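Cloth on the packing table: keep it or ditch it?

yamila_a
Posts: 828
Okay, need opinions. I sort and repack small stuff on a folding table in the spare room (mostly Juvanlow refills and whatever else my sister orders), and I've always had a cotton cloth on it. Cheap one, 36 inches wide when I bought it, which was too skinny, so I got a bigger one in February and now it slides all over the place. Do you all use a cloth or just work on the bare top?

pidard_pete
Bare top, always. Cloth bunches, tape sticks to it, and you end up ironing a thing that lives under boxes. Why would you do that to yourself!

Tahira Qureshi
Posts: 1,083
Disagree with Pete. Bare tables get scratched to death and small lids roll right off. I clip mine at the corners with those Umeck spring clips and it stays put — mostly. I paid around 200 for my table (solid top, my one splurge) so I'm not letting box cutters anywhere near it.

pidard_pete
If you're cutting on a tablecloth you've got bigger problems, Tahira. Get a mat.

Tahira Qureshi
I have a mat! It goes ON the cloth. Yamila, how much hangs over the side on yours? If it's a lot, that could be what's dragging it.

yamila_a
Quite a bit on the one side.

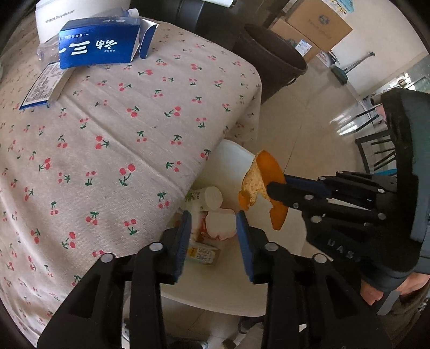 Cherry cloth, blue carton, and the big wrinkle I keep complaining about

Tahira Qureshi
Oh the cherries are so cute, keep it!! But yeah, look at that fold going over the corner. I'd pull it back and tuck the extra under.

tarar_lane
I'm with Pete on this one, sorry. That long crease would drive me nuts. Also I'd move the brown bin away from that corner, I'd be catching the cloth on it every time I tossed something.

yamila_a
Ha, the bin stays, I'm too lazy to walk. I'll try the clips first. Tahira, do they fit over a rounded corner or only on the straight part?

Tahira Qureshi
Straight part only. Put them a hand's width in from the corner and you should be fine.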